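2024-07-08 -- folding bench, Lynch site

We use cookies to improve your experience on this site. By continuing to browse you agree to our cookie policy. Accept / Manage preferences

Good day on the bench. Swapped the left gripper fingers first thing, re-zeroed both arms, and was running garments before morning tea. Batch for today was 100 pieces from the Brusura school and club contract, mostly tees with a few heavier tops mixed in. Same wavy-grain table as before, no mat. I want to keep the mat out of it until we know what the bare timber does to the slide on the second fold.

Elmarie Joubert came over from the hand-folding line and stayed for most of the run, which was the best thing that could have happened. She watched two shirts and told me the arms were gripping too far in from the hem. I moved the grasp point out and the sleeve tuck got better straight away! Sixteen years of folding in those hands and I'd been fiddling with trajectory smoothing. Have asked if she can be rostered here for part of every shift, paid at the trainer rate. Petronella is chasing that with the Gekel people, who hold the labour hire side.
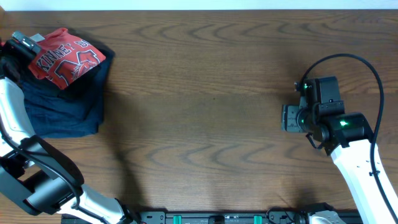 Stacking is the bit I'm most excited about. The left arm presses and holds for a beat before letting go, and with the new fingers the release drags the top piece less than it used to. Still a bit of skew on smaller folds over bigger ones. Elmarie reckons customers don't care about skew in a club bundle but they do care about the print facing up, so print-up goes to the top of the list and skew drops down. Colour order in the bundle doesn't matter to anyone except me, apparently.

Talked over lunch about what the line looks like if we go to 2 benches. At the moment everyone folds for the whole shift and the sore wrists start well before knock-off. The idea on the whiteboard is that the arms take the plain tees, and the crew rotate between sorting, checking, mending and the awkward stuff (hoodies, anything with a zip, anything tiny). More people had opinions than I expected, and good ones. One concern I want written down properly: if the bench sets the pace for the checkers, we've just moved the strain somewhere else. So the checker gets the pause button, and a pause doesn't go on anybody's tally. Petronella agreed to that on the spot.

Log counter is at 668 cycles since the rebuild. Pludent sent the updated bundle labels, haven't opened them.

To do:
-- retrain print-up on Elmarie's demos, keep the old grasp set as a backup
-- shorten the press on thin fabric, try half
-- tidy cable clips on the right arm before the next long run
-- mend pile: ask the crew which faults they want flagged, and whether they want a light or a beep (light, I'm guessing)
-- book the September visit with the Brusura folks, and get Elmarie to run the demo if she's keen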